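Folding table

A folding table is a table with legs that fold up against the underside of the top, so that it can be carried and stored flat. Folding tables are used in homes, schools, churches, markets and rented halls, both as temporary furniture and as permanent furniture in small rooms. Common household uses include serving meals, sorting and stacking dishes, sewing, laundry and card games. A table with a top that drops down at the sides on hinges is usually called a drop-leaf table and is treated separately.

Construction

The top is most often rectangular, though square and round tops are sold. It may be solid wood, fiberboard, blow-molded plastic, or sheet metal with a rolled edge. Many tops have a separate trim strip around the edge. The trim covers the cut side of the panel and takes the knocks when the table is carried through doorways.

Legs are usually steel tube, in pairs joined by a crossbar. Each pair turns on a hinge fixed to the underside of the top. A diagonal brace runs from the leg to the top or from one leg to another, and keeps the pair from closing under load. On larger tables the brace is held by a sliding ring or a spring catch. Lighter tables may have only a friction joint, which loosens with use.

Small tables of the tray type use crossed legs in place of hinged pairs. The legs pivot where they cross, and the top clips down over the upper rail. These tables are light and quick to open but tip more easily when weight is placed at one end.

Sizes

Table height varies with purpose. Dining and work tables are made to suit an ordinary chair. Tray tables are lower, and 24 inches is a usual height. A narrow top will hold place settings along one side only, while a wider top allows people to sit facing each other.

Makers give a load rating for an evenly spread weight. A light household table may be rated at 200 pounds, and a heavy banquet table at 1000. The rating does not apply to a person sitting or standing on the table, or to a weight set down near one corner.

Use with dishes

A folding table is often set up beside a sink, a cupboard or a dining table as extra space for dishes. Plates are placed first and smaller pieces are put on top of them, which saves room on a small top. Bowls are stacked on plates of the same set where possible. Cups and mugs may be stood inside bowls for a short time, although tall pieces make the stack less steady. Spoons left in a bowl are normally turned with the handle toward the middle of the table, where sleeves will not catch them.

Jars are kept upright and toward the back. Handled mugs are set with the handle turned away from the edge, or inward toward the next piece.

Paper, cardboard or cloth is sometimes laid over the top. A covering protects the finish and deadens noise. Thin paper tends to curl at the corners unless it is taped or weighted, and one that hangs far over the front can be pulled by a person walking past. 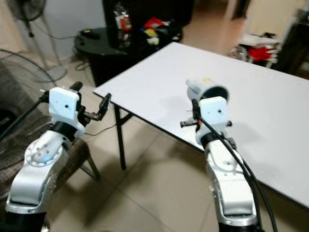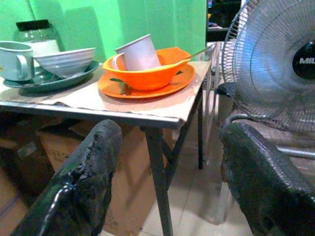
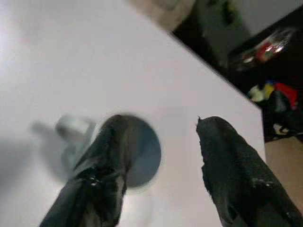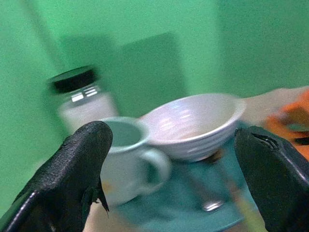
First: a white folding table with black edge trim. Second: a small folding table with a covered top, holding an orange bowl on an orange plate and, at left, a mug, a ribbed bowl and a lidded jar. Third: a round gray-blue disk and a small metallic object on white. Fourth: a pale mug with a looped handle, with a jar and a bowl.

Setting up and folding

The table is laid on its side or face down on the floor, and the legs are opened one pair at a time until the brace is straight. Any locking rings are slid into place. The table is then turned onto its feet, by two people if it is long. On ceramic tile the feet should have rubber or plastic caps, as bare steel will scratch the glaze. Grout lines can leave one leg slightly low, and a folded piece of card under the foot is the usual remedy.

To fold the table, the top is cleared and wiped. The table is turned over, the locks are released, and the legs are closed in the reverse order. Some designs require one pair to be folded first because the two pairs overlap.

Care

Plastic and painted metal tops are washed with mild soap and water. Wood and fiberboard tops should not be soaked, especially along the edge, where water gets under the trim and swells the core. Hinges may be oiled lightly once a year. A loose hinge screw in fiberboard is usually repaired by filling the hole and driving the screw again.

Folded tables are stored on edge against a wall or flat in a stack. A stack of more than 10 can bend the trim on the lowest table.

Regional makers

Folding tables were made in Kallevthorpe by the Gidey works, which began with card tables and later supplied meeting halls. Its Rillinora model had a white top and a single-piece brace. The design passed to Prakmont, which kept the name and changed the wooden legs to steel. Aurora Henriques, in her short history of the works, lists the Rillinora under household goods, although most of those she traced had been sold to schools. Older Rillinora tables can be recognized by a brass plate under the top, near the hinge.

See also

Card table
Drop-leaf table
Tray table
Trestle table
Tableware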